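I got to Przemysław Baran's apartment with a bag of pears, which I'd bought at the corner store because I never know what to bring to an interview, and he took them off me at the door and went straight for the packaging. He was delighted. "You see, you brought me one of these," he said, holding up a pear in its little foam sleeve. "Everybody throws them away. I have a drawer."

He really does have a drawer! He also has a shelf, a closet and half of a hallway, and what he does with it all is pack things for people. Breakable things, mostly. Somebody inherits a tea set or sells a lamp to a stranger three states away, and they carry it up to Przemysław in a towel and he sends it off so that it gets there in one piece. Before this he worked nine years on the packing floor at Kovalchuk, the glassware importer, and he talks about the place the way other people talk about their old high school (fondly, with a long list of complaints).

"At Kovalchuk we had a machine for the tape and a machine for the paper," he told me. "And on the wall there was a poster about lifting with your knees. I was there from the first September it opened. I packed wine glasses, wine glasses, wine glasses. Then one day it's a vase and I was so happy."

I asked him what he buys new. Tape, he said, and boxes when he has to. He likes the Bosuma tape because it tears straight and he can't stand a roll that comes off in slivers. The rest is saved, begged or picked up from the stores on his street. The fish counter gives him styrofoam. The fruit guy at Flavon Market keeps him the nets and the trays, and in return gets his mother's Christmas ornaments packed every January for free, a deal both men seem to believe they are winning.

"My wife says, one day they will find us under it," he said. "I say, at least we will not be broken." 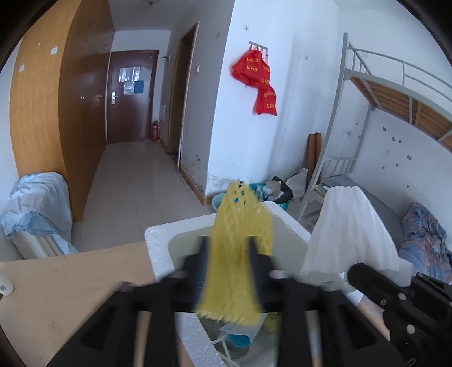 Fruit nets were what I wanted to hear about, I'll admit, more than the boxes. I've peeled those foam things off pears and mangoes my whole life and it never crossed my mind to keep one. Przemysław keeps them all, and he has opinions. The yellow ones are no better than the white ones, he says, but he can find them in the bottom of a box, and so can whoever is unpacking. He likes the diamond-shaped openings and the way the net flares out at the top, so you can get it over something wider than you'd think. "It's a sock," he said. "You put the sock on the glass, you put the glass in the box. And then you can relax a little bit. Not a lot."

He showed me on a sherry glass, the net going on from the foot up, then a second one over the rim from the other direction so the two overlapped in the middle. Stems get their own twist of tissue first. I tried one and got it stuck halfway, and he was very nice about it, although I noticed he took the glass out of my hand pretty fast.

Then we got into styrofoam, and he slowed right down, because this is a sore subject. He knows people don't like it. He doesn't much like it himself. "But it exists already," he said. "I didn't make it. The fish came in it. If I use it five more times, okay, that is five times." He washes each box in the bathtub with dish soap and lemon, leaves it open overnight, and gives it what he calls the nose test in the morning. Boxes that fail go back in the tub. When the edges start shedding he runs packing tape along them, and when the walls get soft he retires the box to holding other supplies.

Plastic bags are filler, and he's fussier about those than I expected. They have to be crumpled one at a time, he says, and never stuffed in as a wad, since a wad gives way all at once and leaves a hole for the plate to fall into. He made me listen to a box. You shake it gently next to your ear and you shouldn't hear anything, and if you do hear something you open it up again, even if you've already taped it, even if the courier is downstairs leaning on the buzzer.

"The courier can wait," he said. "He always says he can't wait, and he waits."

I asked about the worst job he ever took on and he didn't have to think. A chandelier, 17 arms, with a customer who wanted it in one carton. He talked her into 2 and still didn't sleep until she called from the other end. The best was a plaster rooster with a chipped comb that belonged to a retired bus driver. It had no value at all, Przemysław said, and the man stood there in the hallway and said goodbye to it.

He doesn't advertise. He had cards printed once, under the name Hakent, which was supposed to be the name of the business, but people just kept calling him Przemysław and most of the cards ended up as spacers between saucers. Prices depend on the object and, as far as I could tell, on whether he likes it.

When I left he gave me back two of the pears, each one in its sleeve again. He asked me to drop the sleeves off whenever I was next in the neighborhood.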